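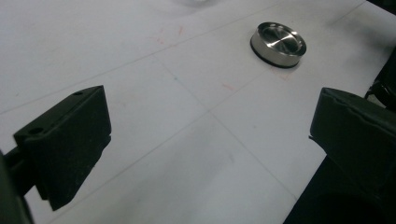

The metal dish on the white counter.

I got the counter cleared on Sunday and the first thing I put back was the metal dish. It's short and wide, with a raised rim and a thin black ring around the bottom. I bought it at Dusetti when they were closing out the kitchen section, and for a long time it sat in a drawer with the dead batteries.

Sibel Akbulut asked in the comments last month what I keep on the counter now that the kitchen is so small. The answer is less than before. The kettle stays. The knife block went to my brother. The dish is for whatever comes out of my pockets when I get home, mostly keys and the bus card. If it won't fit in the dish it has to go somewhere else the same night.

White shows everything. Coffee rings, turmeric, pen. I wipe it down with dish soap and warm water after supper and dry it with an old T-shirt. For turmeric I use a paste of baking soda, leave it ten minutes, and then wipe again. I tried a spray Kibet gave me and it left streaks, so that's under the sink.

The metal needs more attention than the counter does. Fingerprints show up on the inside as soon as you touch it. I wash it by hand and dry it right away, going around in circles, and get into the corner under the rim with a cotton swab. Don't use the green side of the sponge. I did that to a tray once and the scratches never came out.

I paid two dollars for the dish. Mwanahawa found a similar one in the Bullham catalog for 34, and I don't think I would have bought it at that price just to hold keys.

Next is the shelf over the stove, where I have jars I haven't opened since we moved. Some of the labels have fallen off. I'll probably do it in October when it's cool enough to stand up there with the window shut. If anyone has a way to get old label glue off glass without buying something, leave it in the comments.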